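Grirnerville Neighbors Board > Laundry & Home > hard water and gray shirts??

anumhashmi93
moved here in August, everything comes out of the wash stiff. gray long sleeves are the worst, like cardboard at the cuffs. Using Adolia liquid, full cap. 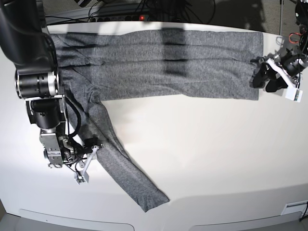
tried 2 rinses, no diffrence. Do I need a softener unit or what

Akos Kun
full cap is way too much. Half that. Vinegar in the rinse, done

virag_2000
no on the vinegar, eats the rubber seals. Lost a door gasket that way. washing soda

Akos Kun
4 years of vinegar here, seals fine

anumhashmi93
ok half cap + soda, cold wash. bit softer i think? still creases tho

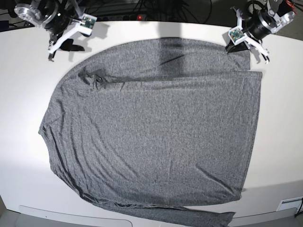 Re: hard water and gray shirts??

virag_2000
go warm, soda doesnt disolve well in cold. and skip the dryer sheets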